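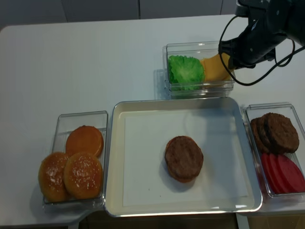 I've been putting off writing up the Himo door and window sealing kit until we'd had it on the house through one proper cold spell, and now we have, so here goes.

Our place in Lemencombe is an old two-story with a front door that never quite met its frame. On windy nights you could feel the air on your ankles from the couch (the cat gave up on that end of the room years ago). A contractor quoted us for a new door and I nearly fell over, so when my neighbor Anca Ene mentioned she'd sealed hers with a kit for $65, I went and ordered the same one.

You get a roll of rubber strip with a sticky back, a door sweep, a tube of caulk, a little scraper and 2 sheets of instructions. I'd budget a whole afternoon. The box says an hour, and maybe that's true if your door frame doesn't have five coats of paint on it, but mine did, and I spent most of my time scraping and wiping before I could stick anything down. Please do the wiping! I got impatient on the hinge side and that piece peeled off within two days. The rest has stayed put all winter.

The rubber strip is the best part by a long way. It's soft enough to squash into an uneven gap, and it cuts cleanly with kitchen scissors. The door was stiff to close for the first week or so and then settled down, and now it shuts with a nice soft thump that I'm sillier about than I should be.

The sweep I liked less. It comes too long for a standard door, which is fine, but the metal rail needs a hacksaw and the kit doesn't include one. The screw holes are also slotted the wrong way for adjusting the height, so I ended up taking it off and redoing it – twice. My brother-in-law Bernardo has the Pinheiro sweep on his back door, and that one slides up and down with the screws still in. If you only need a sweep, I'd buy that instead.

As for the caulk, it's caulk. It went around two windows and ran out partway through the third.

I can't give you a tidy number for the savings, as we were away for part of the winter and the bills don't compare fairly. What I can say is that the hallway feels like part of the house again and the thermostat has come down 2 degrees without anyone complaining.

I'd buy it again for the strip alone. Four stars, and a hacksaw from the neighbors.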